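Flarkaston Shared Workshop Members' Forum
Projects > Two-Arm Build
Cable slack at the wrists: request for comments
5 replies

tahira_bhutto
Members are invited to comment on the cable routing at both wrists before the covers are ordered. The present arrangement leaves a free loop on the outside of each wrist. I propose that the loops be shortened by 50 mm and secured to the forearm. Written comments should reach this thread by Friday.

s_abbasi
I do not support the proposal in its current form. The wrist must turn through its full range without load on the connector. At our October session I measured the slack needed at full rotation, and a reduction of 50 mm leaves no margin. I would accept 25 mm.

Marianna T.
I request that the matter be considered together with hand clearance. When both hands work at the dish, the right cable passes high over the wrist and could catch on a sleeve or a tool. Views from the head camera are attached for reference.

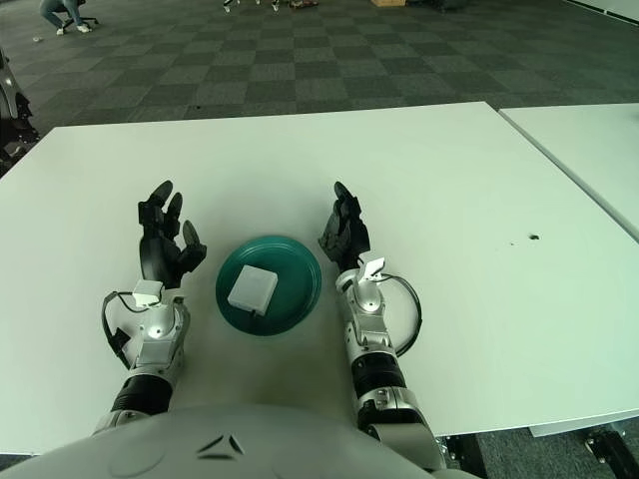
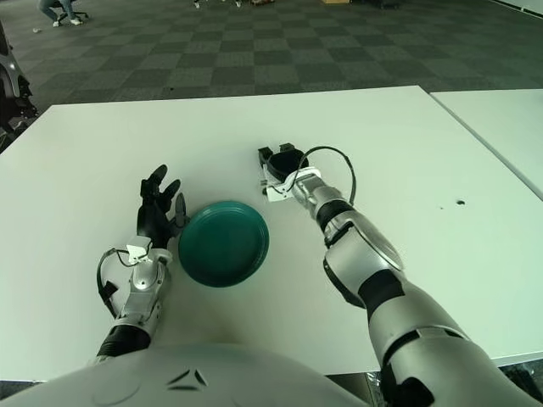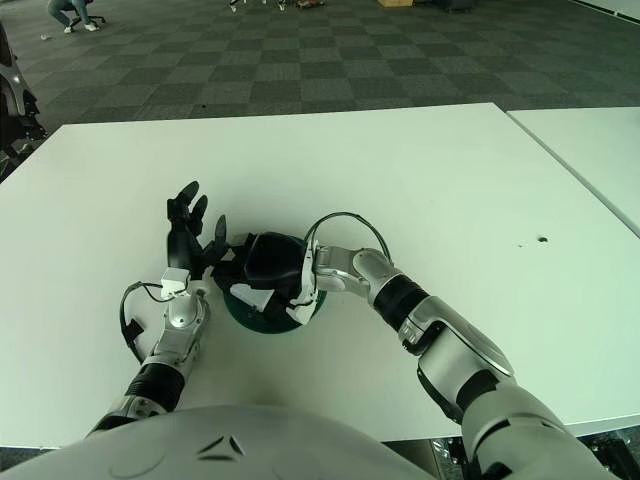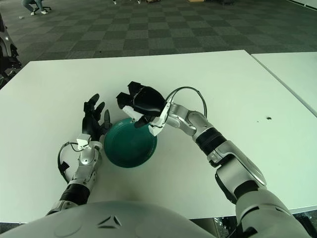
Head camera views, Two-Arm Build: both arms over the white table with the round dark dish.

ankica_g
Thank you, Marianna. The third and fourth views are the most useful to me, as the cable on the right side can be seen arching above the wrist. I agree with Saqib that 50 mm is excessive. I do not agree that shortening is the correct remedy. A printed guide would hold the loop close to the bracket and retain the full length. The Skenik pattern could be adapted, and 17 grams of filament should suffice for the pair.

s_abbasi
A guide adds an edge on which the jacket may wear. Should the group prefer that option, I ask that the edges be rounded and that the part be inspected after 142 cycles, in line with our procedure for the elbow.

tahira_bhutto
Both positions are noted. The proposal for 50 mm is withdrawn. Ankica is asked to print one guide for the right wrist only, and the left will remain as it is for the present. Aoife Foley holds the key to the filament cabinet and should be contacted before 6 p.m. The cover order is on hold until the inspection result has been posted.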